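Student Projects > Robotics Club > Open Calls

Call for participants: Fokbridge Robot Table Challenge

We're looking for 11 students to join our simulation team, and we'd love to hear from you even if you've never programmed a robot! Team members teach a simulated arm to do small household jobs, the kind where something on a table has to end up in a bowl. You'll write code, build practice rooms, run trials and (fair warning) watch a lot of replays together.
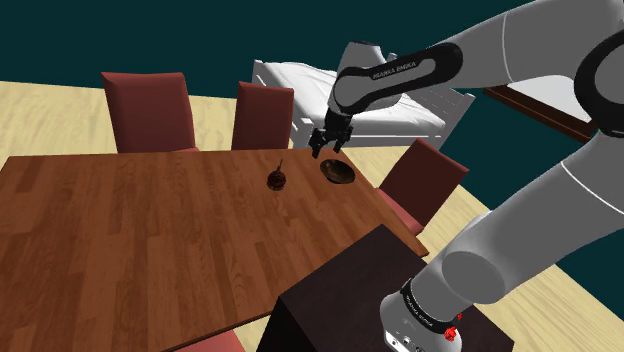

Simulated Franka Emika arm over the dining table, with the bowl and a small dark fruit near the far edge.

We meet in Room 370 from 4:30 p.m., starting in August, and the season ends with a friendly match against the Wirkia team. Fumiko Honda leads the coding sessions and Setsuko Sugiyama coaches room design. Some Python helps. So does patience, or a good eye for furniture layout!

To apply, send a few lines about something you've made or fixed to Setsuko, or drop a note in Box 19 outside the club room. It doesn't have to be a robot.

Recent items
Tanabe Workshop: Notes and Slides
Redalari Line-Follower Results
Club Laptop Loans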